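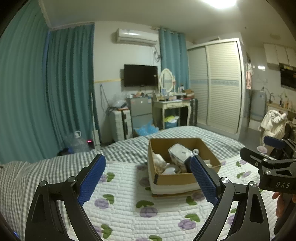
Her sister said over the phone that a box should never be packed on a bed, as it was bad for the back and the bottom always gave way when you lifted it. She said it twice, the second time more slowly.

The bed was the only clear place left. The table had gone to the people downstairs and the floor was taken up with bags for the charity shop. She said she would be careful and put the phone down on the quilt, still talking, next to a purple flower.

The flat in Cosgate was being given up at the end of the month. It had been their mother's for 30 years, and the agents, Bashir, had sent a letter asking for the keys by noon on the last day. They had also asked for a list of anything left behind. So far the list said curtains, one hook, cooker.

"Are you putting the small things together?" her sister said from the bed.

She was. It was the last of the small things, the sort that had no proper place and had lived in drawers. A little white roll, stood on its end. A white packet with printing so faint she had to take it to the window, and even then she could only make out part of a word. She put it back at a slant, as it would not lie flat.

"What have you got?"

"Bits," she said.

"What sort of bits?"

"White ones, mostly."

Her sister was quiet for a moment. She lived in Flumcombe, five hours away by train, and had not been able to come. She had a right to half of everything and they had agreed on that early. It had been easy with the money and fairly easy with the chairs. It was harder with a drawer.

"Read me them out," she said.

So she read them out. She said what each thing was, and if she didn't know she said what it felt like. Her sister said yes or no. Yes meant it went to Flumcombe. No meant it went in the bag by the door. After a while it was nearly all yes, including a length of elastic and the guarantee for a Zitik radio that had been thrown out years ago.

"You don't want the guarantee," she said.

"Is it filled in?"

She looked. It was filled in, in their mother's writing, with the name of the shop and the old telephone number. The capital letters leaned backwards.

"Yes," said her sister.

The quilt was the other matter. Neither of them had brought it up. It had been on the bed since they were girls, white with purple flowers and green leaves, and the stitching ran across it like bricks in a wall. When they were ill they had been allowed to lie on it in the daytime. They used to follow the stitching with a finger, along and down and along, and the rule was that you could not cross a flower.

"I suppose you'll have to strip the bed," her sister said.

"I suppose so."

"Would it fit in the box?"

"Not with the rest in it."

Another silence. A van was reversing in the street and she waited for it to finish.

"You have it," her sister said. "I've got 1000 blankets."

She said thank you. Then she said that she would bring it down in the summer and they could see, and her sister said all right, they could see.

She did not close the box straight away. She sat on the edge of the mattress, which tipped everything a little towards her, and put one hand against the cardboard to keep it still. With the other she found a line of stitching and went along it, down, and along again until she came to a leaf. She wasn't sure if leaves had counted.

"Did leaves count?" she said.

"Only the big ones," said her sister.

She got up to look for the tape.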